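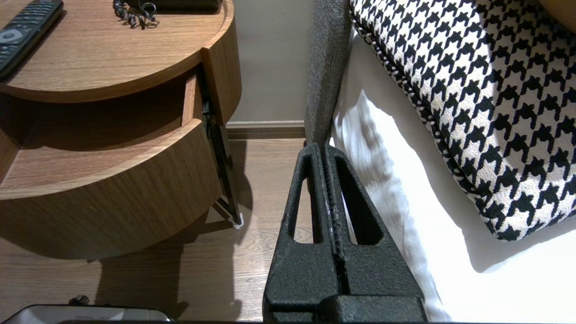 Ticket: Recordings missing and no sound on catch-up after moving box to bedroom
Product: Oltix TV box, 200 series
Service: Verkent Home TV, basic package
Status: Closed
Priority: Normal

Customer report

I moved the box from the living room to the bedroom in August and have had two problems with it ever since. The first is that most of my recordings have gone from the list. The second is that anything I play from catch-up has a picture but no sound. Live channels are fine, both picture and sound.

The recordings are mainly old series that get repeated in the afternoons. I had nearly all of a hospital drama saved, plus a baking competition I was halfway through. The planner still shows the series links as active. The storage bar says the disk is 4 per cent free, so I assume the programmes are still on there somewhere.

The television in the bedroom is a Calora, a few years old. The one in the living room was a different make and I never had this trouble on it. The box is connected by HDMI straight to the set. There is no soundbar.

I have already turned it off and on at the wall. I have also tried the other HDMI socket, with no change.

Support reply 1

Thank you for the details. These look like two separate faults, so we will take them one at a time.

For the sound, please do the following:

1. Press Menu on the box remote.
2. Go to Settings, then Audio, then Digital output.
3. Note what it says at the moment and tell us.
4. Change it to Stereo.
5. Play any catch-up programme for a minute or two.

For the recordings, please open the recordings list and press the yellow button. Tell us which filter is shown at the top of the screen.

Please do not use Reset or Format disk for now. Either one will delete everything you have saved.

Customer reply

Digital output said Surround. I changed it to Stereo and the sound came back on catch-up. I tried three programmes and all of them were fine.

The filter says "This room". I did not know there was a filter. I changed it to "All" and got some of the list back, but not the hospital drama. The baking is there. When I press play on it I get error 486 and a grey screen.

Support reply 2

Good news about the sound. Catch-up programmes on this service can be sent in surround, and not every television will accept that from the box. Live channels on the basic package are sent in stereo, so they were not affected. You can leave the setting on Stereo permanently.

Error 486 means the box has found the recording but cannot confirm that your account is allowed to play it. It normally clears once the box has checked in with us over the internet. Please check whether the box was connected again after you moved it. Go to Settings, Network, Status and read out the line marked Last check-in.

Customer reply

Last check-in says Never. Wi-Fi says connected, with two bars. Catch-up works, so it must be getting the internet from somewhere.

I should add that I changed package around the same time. I dropped the drama channels because I only really watched one of them. Would that make a difference?

Support reply 3

Yes, that would make a difference, and it probably explains the missing series. Programmes recorded from a channel stay on the disk if you drop that channel, but they are hidden from the list and cannot be played. If the channel is added back, they reappear. We cannot release them individually.

The baking competition was recorded from a channel you still have, so it should play. A box that shows Never under Last check-in has usually kept the old room name after being moved. To correct this:

1. Go to Settings, then Household, then This box.
2. Select Rename. Choose Bedroom.
3. Select Save and wait for the message "Box updated".
4. Put the box into standby and leave it for 10 minutes. Do not switch it off at the wall.
5. Turn it on and look at Last check-in again.

Customer reply

I did all of that. It took two goes, as the first time it said "Try again later". The second time I got "Box updated". Last check-in now shows today's time and the baking plays from where I left off.

The hospital drama is still not there. I looked up what it would cost to put the channels back and I am not paying that for one programme. The De Graaf shop in town has the first four series on DVD, so I may get those and watch it that way. Can you tell me how to free up the space? The box stopped recording on Friday evening with a disk full message and I missed the end of a film.

Support reply 4

Hidden recordings can be removed without touching the others. Go to Settings, Storage, Unavailable recordings. You will see a total size and one option, Remove all. They cannot be recovered afterwards, even if you add the channels back later.

You should also cancel the series link for the drama in the planner.

Customer reply

Removed them, and cancelled the link. The bar now says 61 per cent free. I set a test recording for half an hour this afternoon and it saved and played back with sound.

You can close this.

Closing notes

Sound fault: Digital output changed from Surround to Stereo.
Error 486: box renamed under Household, check-in restored.
Missing series: channel no longer in package, recordings hidden. Removed by customer.
Disk full: cleared.
Follow-up: none requested.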